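Week 4: Color and Placement, Handout for the Table Styling Course

Okay, so last time we talked about fabric, and I promised you something easier this week. One piece of fruit and one plate! I love starting here, partly because it costs next to nothing, and partly because you find out fast how fussy you are (I'm very fussy).

Have a look at these three before you do the exercise. Keep an eye on where the apple sits on the plate. 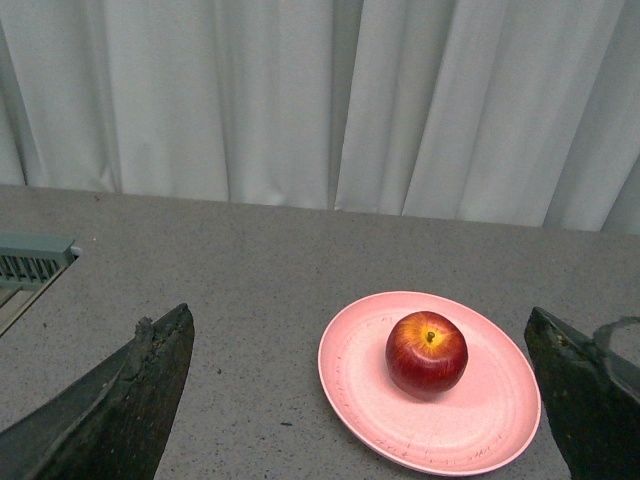
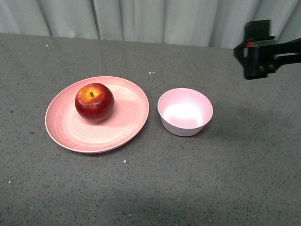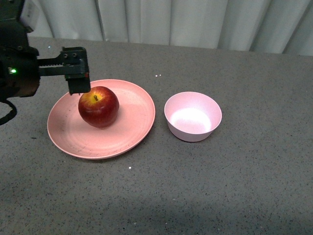 1. Red on pink

People tell me red and pink fight. I used to think so too, until I did the Jinlow catalog in May and put cherries on pink in 19 different setups. A soft salmon pink lets a deep red stay the loudest thing on the table, and the yellow up by the stem gets to do a bit of work as well. The speckled gray keeps out of the way.

2. Off center

Try the apple dead center first, then nudge it toward the rim and leave it there while you get a coffee. I nearly always keep the second one. You want some bare plate showing, with those faint rings in it.

3. Your turn

One fruit, one plate, no napkin. Do 4 versions, moving only the fruit, and write 125 words on the one you'd keep. If you'd like to add a small bowl, put it to the side with a gap of bare table, and leave it empty for now!

Reading: the Kuzmenko packet, color section only. Bring your plate next week.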